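Menu Home Features Shop Floor Jobs Back Issues Subscribe

The second pair of hands at Rosside

2021-05-12

The returns room at the Rosside warehouse opens at six. By then the first cages from the night truck are already parked along the wall, and the people on the early shift have picked their tables. Most of what comes back is footwear. Bouchard, the shoe and accessory retailer that owns the building, sells a lot of shoes to people who order two sizes and keep one.

For years the job was the same at every table. You opened the box, took out the shoes, checked the soles for wear, checked the lining, checked the trim, stuffed the toes, paired them up and put them back in a box that was often a little crushed. A good worker on a good day got through 236 pairs. The company wanted more than that. The workers mostly wanted their wrists to stop hurting.

Last November Bouchard put in the first of its robot arms, built by a small company called Teltden. There are now four of them. Each one is fixed beside a table and works with one person. The arm picks up a shoe, turns it, sets it down and passes it along. The person decides whether it can be sold again.

That split was not the original plan. The first proposal had the arms doing the inspection too, with a camera and a program that scored each pair. It was tried for three weeks. The program was fine with scuffed soles on plain sneakers. It did badly with dress shoes, where a crease in soft leather might be damage or might be how the shoe looked when it left the factory. Too many good pairs went to the discount pile, and the inspection went back to the people.

Handling shoes is harder for a machine than it sounds. A box is a box, but a loafer has a soft opening, a stiff heel and a polished surface that marks if you squeeze it wrong. Heels tip over. Buckles and metal ornaments catch on things. The two fingers on the gripper have rubber-edged pads, and how hard they close has been changed more often than anything else on the machine. 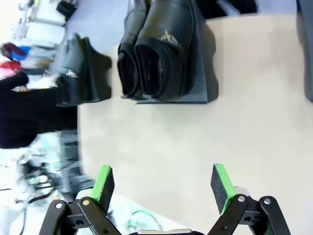
The pads came up again and again when I talked to people on the floor. One woman who has worked returns for nine years said the early ones left a dull patch on patent leather that she had to buff out by hand, so the arm was making work for her. She kept the worst pairs on a shelf behind her table and showed them to the Teltden engineer on every visit. The pads were replaced in January. She still checks for the patch out of habit.

Her own day has changed a good deal. She used to lift every shoe several times. Now she lifts the ones she has doubts about. She spends more time looking and more time typing, and she says her eyes are tired at the end of a shift in a way they never used to be. Her hands feel better. She would take the trade, she told me, though she would like a second short break in the afternoon, and she has asked for one.

The numbers have moved, if less than the sales material promised. A table with an arm now clears over 400 pairs in a shift when nothing goes wrong. Things do go wrong. The arm stops when it can't find a good grip, and somebody has to straighten the shoe and press the reset button. Boots are the main cause. Tall boots fold at the ankle when they are lifted, and the machine reads the fold as a dropped item. For now boots go to the tables at the far end, which have no arms.

Those far tables are a sore point. They used to be the same as any other spot in the room. Now they get the boots, the sandals with thin straps and anything that comes back wet, and the people working them are still measured in pairs per shift. Management lowered the target for those tables in the spring. Two workers told me it is still too high. The shift lead agreed with them and said a new figure was being worked out.

No one at Rosside has been laid off because of the arms. Bouchard put that in writing before the first one was switched on, and the promise runs until the end of next year. What has happened is quieter. People who left over the winter were not all replaced, and there are fewer temporary workers than there used to be at the holiday peak. A man who started as a temp himself pointed this out. He got his permanent job by coming back three Decembers in a row, and he doesn't see how somebody would do that today.

He has a new job too. He is one of the floor technicians, a position that didn't exist a year ago. Bouchard sent him on a course at the Brarnell training center, where he learned to change the finger pads, tighten the linkages and guide the arm through a new motion by hand. It pays a little more per hour. When a new style comes in with an odd shape, he sets it out on a table and works out where the fingers should close before any of it goes to the regular line. Slip-ons usually take him a morning, he said, and anything with a strap takes longer.

He likes the work and he is good at it. He also gets the blame when an arm goes down, which he finds funny on some days and not on others.

The next decision is whether to put arms on the rest of the tables. Teltden says a new gripper will handle boots by the fall. The people I spoke to were willing to see it tried, with conditions. They want the training opened to anyone who asks for it, and they want the targets settled before the machines come in. Last time the machines came first.

The early shift ends at two. The arms are parked in their rest position for the changeover, the tables get wiped down, and the afternoon crew comes in past the empty cages and signs in.

Contact us | About the magazine | © 2021 All rights reserved | Back to top

We use cookies to improve your visit. By continuing to read you accept our cookie policy. OK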